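Visit report: Custel teleoperation lab, Nulten site
June 2, 2024

Custel opened its Nulten site to outside visitors for one afternoon at the end of May. The tour covered the demonstration hall, the storage racks for props, and a short session in the replay office. Visitors were taken around in small groups, and ours had most of its time in the hall.

The hall holds 9 booths of the same build. Each is a small walled enclosure with two arms bolted at the front corners of the table. The operator does not touch these arms. Two lighter arms of matching shape sit on a separate stand, and the operator moves those by hand while the pair in the booth follows. Joint positions and camera streams are written to disk together, and one complete attempt at a task is stored as one episode.

Custel also does direct hand guiding, where a person holds the working arm and moves it through the task. Two booths were set up for that during our visit. The staff use it for short, single-arm motions such as pressing a latch. Its drawback for them is that the person's hands end up in the video, and those episodes need separate handling later.

The task list on the day was domestic: put the plate on the tray, sort items into a bin, load or empty a bag. Bags are rated the hardest item on the list. A rigid plate can be picked up the same way many times. A plastic bag folds differently in each episode, and the operator has to find a graspable part of it through a camera view with limited depth. 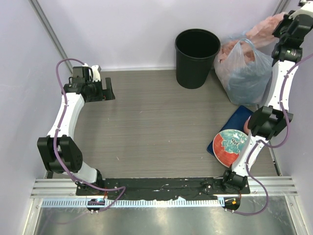

One visitor, Onishi, objected that a bag task of this kind mostly measures the operator, and that a learned policy would copy the hesitations along with the grasp. The reply from the lab was that hesitation is partly dealt with afterward. Pauses over 2 seconds are trimmed in the replay office, unless the arm is waiting for an object to settle. Onishi was not fully satisfied and asked whether trimmed and untrimmed sets had been compared. They have been for plates, not yet for bags.

The purple cables follow the links all the way up to the wrist, running down to the small boards by the bases. We asked about wear. Cable checks are done at the start of each shift, and a booth with a doubtful connector is taken off the schedule until it has been rewired.

In the replay office we were shown the labeling tool, an in-house program called Jotari. It plays all camera views side by side with the gripper opening drawn as a curve below. The reviewer marks each episode as success, failure, or recovered. "Recovered" means the object slipped and the operator got it back — these are kept on purpose, as they show the policy what to do after a bad grasp. The current household set stands at 2,881 episodes, of which 557 are marked recovered.

Visitors could try the hand-held arms for a few minutes on a practice booth. The leader arms are light, but there is no force feedback, so contact with the table has to be judged by eye. My first attempts at a plate pushed it away from the gripper. Closing from the rim side worked better.

Handouts with the booth drawings were available at the exit. The parts list was not included.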